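Sonbridge Stusura Two-Arm Packing Assistant
Reviewed 2/27/24
Rating: 3 out of 5

I pack returns and small orders for a mail-order outfit with 13 people on the payroll, and for eight weeks one of my coworkers has been a Stusura. We have the version with the fingered hands. There's a cheaper one with suction cups, which I'm told is wonderful if everything you sell is a box.

Clothing is what the hands are for. I went in a skeptic and I'll give it this much: it can pick up a black garment by the edge without treating it like roadkill. Folding is another matter. Its idea of a fold is what my nephew would call a fold if there was a dollar in it, so we do those ourselves. Boxes it likes better.
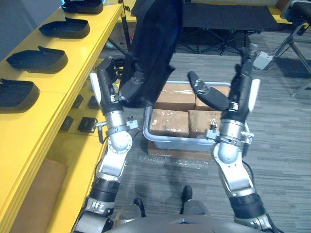 The pace takes getting used to. On a good day it handles 791 items, a number our manager has memorized and I have come to resent. It doesn't speed up before lunch and it doesn't slow down after, and a person working next to it starts to feel oddly visible. Two of us asked to have the daily count taken off the wall screen. It was moved to a different wall.

What changed for the people: fewer sore backs, no argument there. My own shoulder has stopped clicking. In exchange I spend a good part of the shift putting things where the robot wants them, a job I would describe as waiter. We also lost the talking. Packing used to be four of us around a table complaining about the parking lot, and now two of us are at stations too far apart to complain properly. The other two went to customer calls, at the same pay, and one of them likes it.
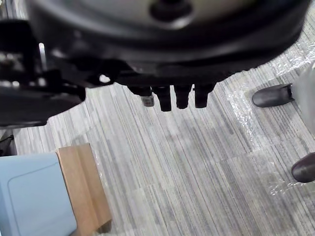
Training was a half day plus a 2883-word guide from Sonbridge that uses "simply" a great deal. Most of it boils down to keeping your feet and your bins where you said they'd be. Support picks up fast and is polite, and has told me to restart it every single time. Every single time that has worked, so I can't be as mad as I'd like.

We tried a Kasten before this. It was quieter, but it gripped soft goods like it was afraid of them. The Bullum I've only seen at a trade show, behind a rope.

Pros: gentle with fabric, steady, good support line, my shoulder.
Cons: can't fold, the fan noise, needs a lot of fussing over for something sold as an assistant.

Would I buy it? I wasn't asked the first time. There's talk of a second one in March, and I've put in for the station by the window.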